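Home Workshop Interviews Tools Archive Contact

Keeping the jaws honest: an afternoon with a hand-held gripper

February. By Yolandi Ngubane
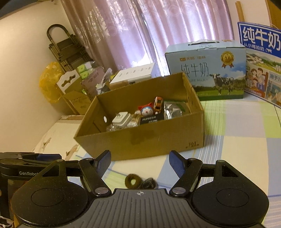 Cledwyn Gough thinks most people look after a gripper backwards. They start with the software, he told me, when the first thing to check is whether both fingers meet in the same place, and you can find that out with a strip of paper before you've plugged in a single cable.

I'd asked him for an hour and got most of an afternoon, and I'm so glad I did. Gough maintains hand-held grippers for Skivetti, a small shop that records people picking things up around the home: toys, foil packets, plug adapters, whatever fits in an open cardboard box. Whoever holds the tool does the moving. The recording then goes to the people who train the arms. He looks after a whole shelf of these tools, but the one we talked about is his favorite, a two-jaw model with textured blue pads that has been through 632 sessions and, as he put it, "still closes like a car door."

So, the paper. He cuts a strip from an ordinary notepad, slides it between the fingertips, closes the jaws lightly and pulls. Then he moves the strip up a little and does it again. "You want the same drag at the top of the pad as at the bottom," he said. "If it slips out at the top, your fingers are splayed. If it tears at one corner, one of them has twisted." He handed me the strip and let me try, and I could feel it right away! The bottom held nicely. The top let go with hardly a tug.

That sent him to the pivots. The linkages on this type turn on screws with silver caps, and Gough has strong opinions about them. He wants each one snug enough that the arm doesn't rock sideways and free enough that it swings under its own weight with the drive disconnected. He takes the screw down until the arm just starts to resist, then backs it off a hair. No power driver, ever. "I had one come back from a customer where somebody had leaned on every screw as hard as they could. It closed in jerks. They'd spent a week looking for a bug in the code."

He also marks each screw with a tiny dot of paint across the head and onto the arm, so a screw that has crept shows itself at a glance. (I have since done this to my desk lamp, my bicycle and one kitchen chair.)

Pads are the other half of the job. The texture fills up with dust and lint, particularly when people work on bedding, and a pad that looks perfectly good can have lost most of its bite. Gough brushes them with a dry toothbrush after every session and wipes them with a damp cloth at the end of the day. He doesn't like solvent on them at all. "It gives you ten minutes of wonderful grip and then the surface goes shiny." He replaces them in pairs, even when only one is worn, and writes the session number on a bit of tape inside the lid of the case. The pair on there when I visited had 57 sessions behind it.

I asked how he tests a gripper once it's back together. He laughed and pointed at his box of odds and ends. There's a foil wrapper in it, a bit of cord, a small toy car, a plastic figure with a round head, and he runs through the lot in no particular order. Foil is the one he watches most closely. It crinkles long before it's properly held, so a person using the tool tends to stop squeezing too early, and any slack in the linkage makes that worse. Cord is nearly as bad. "Cord finds every gap you've got. If the tips don't meet, it just falls through, and you stand there feeling silly."

Then comes zeroing, and here he finally opened the laptop. The program is called Skuva, and it asks for the jaws fully open, then fully closed, then open again. Gough does the cycle 7 times and throws away the first reading, when the grease is still settling. If the closed position wanders between one cycle and the next, he goes back to the pivots and starts over. He won't enter a correction in the software to cover for a loose screw, and he got quite animated on the subject. I've seen people less worked up about football.

The whole routine took 46 minutes with me asking questions all the way through it. He says it goes quicker without company, though he seemed happy to have some, and at one point he put the kettle on just so he could show me the inside of a worn-out pad under the good lamp.

My last question was what he'd tell somebody who has just been handed their first one. He turned the screwdriver over a couple of times before answering. "Learn what it sounds like when it's right. Open it and close it next to your ear on the day you get it. After that you'll hear trouble before you see it." Then he did exactly that, holding the thing up beside his head, and passed it over so I could listen too.

Related items
Choosing grease for small linkages
Sowah bench vise, two years on
Reader letters: paint dots, thread lock or both?
Kernex cable ties compared
How we store spare finger pads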